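The Ketchup Goes Where?

I have set a lot of tables in my life, and I still can't tell you where the ketchup belongs. My mother kept hers in the fridge door and that was that. At my house it has lived on the counter, in the pantry and, for most of one October, in the car (don't ask).

So when I started writing about table clutter, I asked readers to send me their rules, and I got 500 replies! Kinga Kerekes wrote two full pages on fruit alone. She says bananas need a spot of their own, well away from the oranges, and that a bowl is for whatever you plan to eat today. I read it out loud at dinner and my husband got up and moved the oranges.
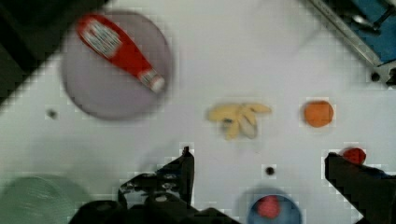 Kids sort food in their own way, of course. Give a four-year-old a plate, a couple of bowls and some pretend groceries and you'll see a system, just not yours. My niece puts everything red together, so tomatoes, apples and ketchup are all one family. Her brother goes by what rolls. I tried his way with my real groceries one evening and it worked better than I'd like to admit -- the round stuff went into the deep blue bowl and stayed off the floor.

Norbert Gulyás, who answered my call with a single line, wrote: "Big plate in the middle, everything else finds its place." I've been doing that for 6 weeks now. The big plate mostly collects mail and one bottle of something. But I do clear it every night before bed, and that's new for me.

Next month I'm taking on the spice drawer. Send me your rules for that one too, and please, Kinga, keep it under three pages.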